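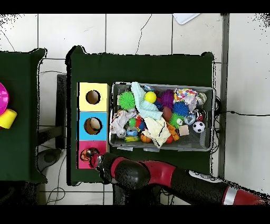 How long does Wubit Weldu write each morning? Thirteen minutes, with a kitchen timer, before she checks her email.

Weldu has kept her blog, Garthorpe, going for six years. In February she joined a group that trades short posts by email, and she now reads three other bloggers every day. "I used to save everything up for one long post," she said. "Then I'd get tired of it and never finish."

She doesn't set a word count. She tried 1000 words a day once and dropped it in the second week – the posts were padded and she knew it.

Her drafts go in a plain notebook first. Teresa Malinowski, another member of the group, types straight into her blog and edits later. "Teresa posts at 6 a.m. and fixes the typos at lunch," Weldu said. "I can't do that. I'd be thinking about them all morning."

She plans to stay with the group through the summer and is sorting her old posts by topic, starting with the ones on meal planning.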